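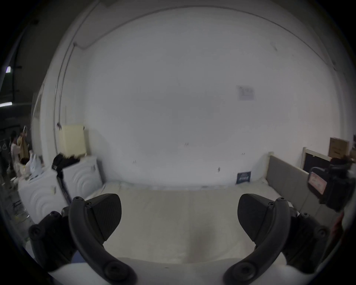
Les draps, chez nous, c'est un sujet de conversation sérieux. J'ai grandi dans une maison où l'on repassait tout, les taies, les torchons, même les gants de toilette (ma grand-mère y tenait beaucoup), et j'ai mis des années à comprendre qu'on pouvait avoir un beau lit sans passer son dimanche debout devant la planche. Un drap blanc cassé bien tiré, avec ses quelques plis légers qui courent en travers, me suffit largement aujourd'hui, et je trouve même qu'il a plus de charme qu'un drap amidonné comme à l'hôtel. Mais pour en arriver là, il faut un peu de méthode au lavage, au séchage et au pliage, et c'est ce que je vous propose de voir ensemble, avec une tasse de thé si vous avez le temps.

Avant la machine

Commencez par secouer les draps à la fenêtre. Un bon coup sec, deux si vous dormez avec un chat. Retournez les taies sur l'envers et passez la main dans les coins, où s'accumule une petite bourre grise qui, une fois mouillée, se colle partout. Fermez aussi la housse de couette, boutons ou pressions, sinon elle avale tout le reste de la lessive et vous retrouvez au fond une boule de chaussettes trempées au milieu de draps à peine lavés.

Ne bourrez pas le tambour ! Je sais, on est tous tentés de faire entrer la parure complète plus les serviettes de bain. Moi, je regarde si je peux encore glisser la main à plat au-dessus du linge. Si ça coince, j'enlève une pièce. Les draps trop serrés sortent essorés en corde, et ces plis-là, il faut vraiment le fer pour en venir à bout.

Pour les taches, j'ai toujours près de l'évier un savon de Marseille en cube, un vieux morceau tout craquelé qui fait encore très bien l'affaire. On mouille à l'eau froide, on frotte, on laisse reposer le temps de boire son café. Pour le sang, toujours l'eau froide, jamais la chaude. Pour les auréoles jaunes des taies, je fais tremper une nuit dans une bassine avec du percarbonate et de l'eau bien chaude, mais seulement le blanc et seulement le coton ou le lin. J'ai abîmé comme ça une très jolie taie en soie offerte par mon amie Catinca, et je n'ai jamais osé lui dire.

La lessive et le vinaigre

On met presque toujours trop de lessive, moi la première pendant longtemps. Un drap qui paraît raide ou un peu poisseux au toucher a souvent gardé du produit dans ses fibres. Diminuez la dose, ajoutez un rinçage, et voyez après deux ou trois lavages. Dans le bac de l'adoucissant, je verse un petit verre de vinaigre blanc. L'odeur disparaît au séchage, je vous rassure, et la maison ne sent pas la salade. En revanche, pas de vinaigre le jour où vous utilisez de l'eau de Javel : les deux ensemble dégagent un gaz toxique.

Pour la température, je lave à 40 degrés la plupart du temps, et à 60 quand quelqu'un a été malade. Le lin supporte bien des choses mais il n'aime pas les essorages violents, alors je baisse d'un cran.

Le séchage, là où tout se joue

Sortez les draps dès la fin du programme. Une heure oubliés dans le tambour et les plis sont pris pour de bon. Ensuite, il faut les étirer quand ils sont encore humides, et c'est tellement plus agréable à deux ! Chacun prend deux coins, on recule, on tire d'un coup sec, puis on change de sens. Si vous êtes seule, coincez un bord sous un coussin lourd du canapé et tirez de l'autre côté, ça marche très bien aussi.

Sur le fil, je pose le drap à cheval, bord contre bord, en laissant un peu d'air entre les deux épaisseurs. Les pinces vont sur l'ourlet, jamais au milieu, car elles y laissent de petites oreilles disgracieuses. Quand j'habitais à Burkonmont, j'avais un grand jardin en pente et un vent formidable, et mes draps séchaient en une matinée dès le mois d'avril. Maintenant que je suis en appartement, je les mets sur le haut d'une porte protégée par une serviette propre, et j'entrouvre la fenêtre. C'est plus long, il faut le reconnaître.

Si vous avez un sèche-linge, arrêtez-le avant la fin. Un drap retiré à peine humide et mis directement sur le lit finit de sécher tendu, bien à plat, et vous gagnez le repassage. Laissez simplement la couette repliée au pied du lit quelques heures et ne vous couchez pas dedans tant que le tissu reste frais sous la main.

Un lit bien tendu

Pour le drap-housse, je commence par un coin de la tête, puis je vais directement au coin opposé en diagonale, au pied. Les deux derniers coins résistent un peu, c'est bon signe. Après quoi on passe le plat de l'avant-bras du centre vers les bords, en appuyant, et on rentre le surplus sous le matelas.

Avec un drap plat, il faut faire les coins au carré : on rentre d'abord le pied, on soulève le côté à une main du coin pour former un triangle que l'on pose sur le matelas, on rentre ce qui pend, puis on rabat le triangle et on le glisse dessous. La première fois, c'est laborieux. La dixième, on le fait en pensant à autre chose.

Et s'il reste un pli rebelle qui vous agace, un vaporisateur d'eau réglé très fin, trois pressions, la paume de la main, et on laisse sécher à découvert. J'ajoute parfois une goutte d'eau de fleur d'oranger dans l'eau du flacon, mais pas sur le blanc le plus fragile.

Plier et ranger

Ah, le drap-housse ! On me pose la question sans arrêt. Glissez vos mains dans deux coins voisins, à l'envers, puis rabattez l'un sur l'autre de façon à les emboîter. Faites pareil avec les deux coins restants, emboîtez le tout, posez sur une table et repliez les bords élastiques vers l'intérieur pour obtenir un rectangle. Ensuite on plie en trois dans un sens et en trois dans l'autre. Ce ne sera jamais parfait, et une fois la porte de l'armoire fermée, quelle importance.

Je range chaque parure à l'intérieur d'une de ses taies, ce qui m'évite de tout retourner pour trouver la deuxième. Les draps propres vont en dessous de la pile et je prends toujours celui du dessus, comme ça ils s'usent tous au même rythme. Un sachet de lavande entre deux étages, que l'on presse entre les doigts de temps en temps pour le réveiller, et un morceau de savon encore emballé dans le fond.

Les draps usés, je les garde. Le centre s'amincit toujours avant les bords, alors je découpe les côtés pour en faire des chiffons à vitres, des sacs à pain ou des tabliers de peinture pour les petits. La prochaine fois, on parlera des oreillers qui jaunissent et de la façon de laver une couette en plumes sans la transformer en paquets. Si vous avez une astuce de famille pour les taies brodées, écrivez-la-moi en commentaire, je les lis tous !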